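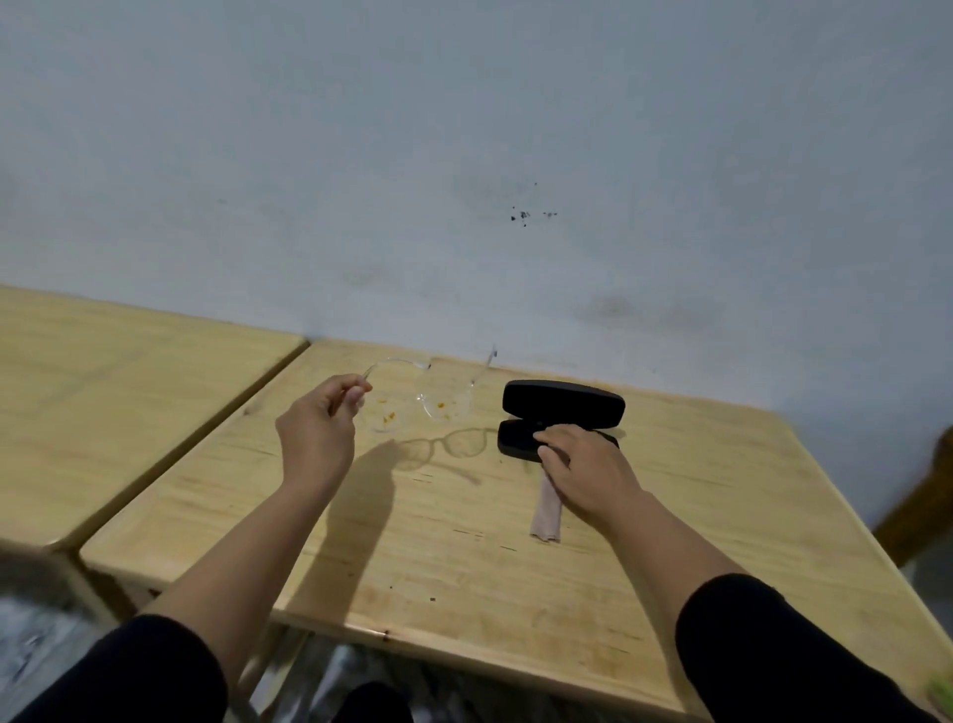

Two Months With the Vundance Hard Case and Cloth

Posted May 22, 2019 by Selma Vasić

I have killed a lot of glasses cases. Soft pouches, snap purses, a tin thing from a gift shop that sprang open in my bag and let a set of keys in with my lenses. So when my old one gave up in March I went into the optician's on Sastmont and asked for something I could sit on. Mirjana Ivanov at the counter handed me the Vundance, black, hard shell, with a beige microfiber cloth folded inside. It cost $14 and I love it far more than anyone should love a glasses case.

The case

The lid tips back and stays back, and that's the thing I'd pay for all over again. My last two cases had a spring so strong you needed one hand just to hold the mouth open while you fed the glasses in. With this one I lay it on the table, open it, and get both hands free for the cleaning part. It sits flat on its bottom half, too, and doesn't roll around (I've owned a round one, never again).

My frames are the clear plastic kind with big round lenses, and big round lenses are a pain to find a case for. They fit in the Vundance with a bit of room at the sides. If yours have very thick arms, take them along to the store and try first. Costel Kolev from my office has chunky ones and his lid closes, but he has to press.

The matte black doesn't show fingerprints much. It does show dust and flour, so if you bake, expect to wipe it.

The cloth

I figured I'd toss the cloth in a drawer with all the others, but I use it every day! It's bigger than the usual postage stamp, so you can fold it over and rub both sides of a lens at once, and it takes off thumbprints in a couple of passes.

Crumbs and dried-on specks are another story. If your lenses look like mine do after breakfast, little orange-yellow bits all over them, please don't go straight in with a dry cloth. I hold the glasses by one arm, rinse them under lukewarm water with a drop of dish soap, shake, and only then get the cloth out. I skipped the rinse for years and had the scratches to show for it.

I wash the cloth by hand on Sundays and hang it over the faucet. No fabric softener, it leaves a film. After two months the edges haven't frayed and the color has hardly changed.

Things I'd change

The cloth has no pocket or loop to live in, so it either goes in under the glasses or over them, and when I pull the glasses out it tends to come along and flop onto the table. A small slot in the lid would fix that.

The case is also bulky. It's great in a backpack and fine in a coat, but forget about jeans. For an evening out I still take a pouch and hope for the best.

And I wish it came in a color. A black case at the bottom of a black bag is a daily treasure hunt, so I've put a strip of yellow tape on mine.

Would I buy it again?

I already have! The second one is in my desk at work with my reading pair. Dragica Atanasov asked me about the cheaper Dimitrov case, which I had before this one. The hinge went loose on me inside a year and the cloth was thin, so I'd spend the extra.

Replacement cloths are sold separately at the same counter, 2 to a pack, in beige or gray.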